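Trerker Nijs 40 Wall and Floor Grout

Cement-based grout for ceramic and porcelain tile, indoors. Supplied as a dry powder in a 40 lb bag or an 8 lb tub. Mix with clean water only.

Use
Nijs 40 is sanded and meant for joints from 1/8 inch to 1/2 inch wide. For narrower joints, use the unsanded version, Nijs Fine. Do not use either product on polished marble or soft glazes without a test patch in a hidden spot – the sand can scratch. Movement joints, inside corners and the line where tile meets a tub or countertop should be filled with a flexible sealant in the matching color.

Mixing
Put the water in the bucket first, then add powder while stirring. Mix at low speed until there are no lumps. Let the mix stand for 6 minutes and stir again. Do not add more water after this point. Extra water weakens the joint and leaves it lighter in color once dry. Bags with different batch numbers should be blended dry before use on the same wall.

Application
Tile adhesive must be fully set. Scrape joints to an even depth and vacuum out dust. Dampen the joints if the tile is very porous, but leave no standing water. Spread with a rubber float held at a low angle, working across the joints on the diagonal. Remove the excess with the edge of the float. Wait until the surface firms up, then wipe with a damp sponge, rinsing it often. Haze left on the tile can be buffed off with a dry cloth the next day.

Working time in the bucket is around 40 minutes at room temperature, less in warm rooms. Keep foot traffic off floors for 8 hours. Showers need longer – see the data sheet.

Colors
Zistodum (warm tan), Trodden (mid brown), white, light gray, charcoal. Printed and on-screen colors are a guide only. Order a sample stick before choosing a color for a large area. Zistodum was adjusted last June and is slightly less yellow than before; stock marked with the old code 184 should not be mixed with new stock on one job.

Storage
Keep bags off the floor in a dry place. Close the tub lid firmly after each use. Discard powder that has formed hard lumps.
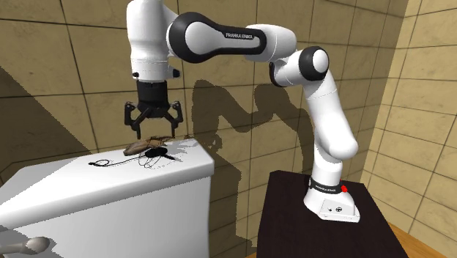 Opened bags cannot be returned. Sealed bags and tubs are accepted with the batch label still attached.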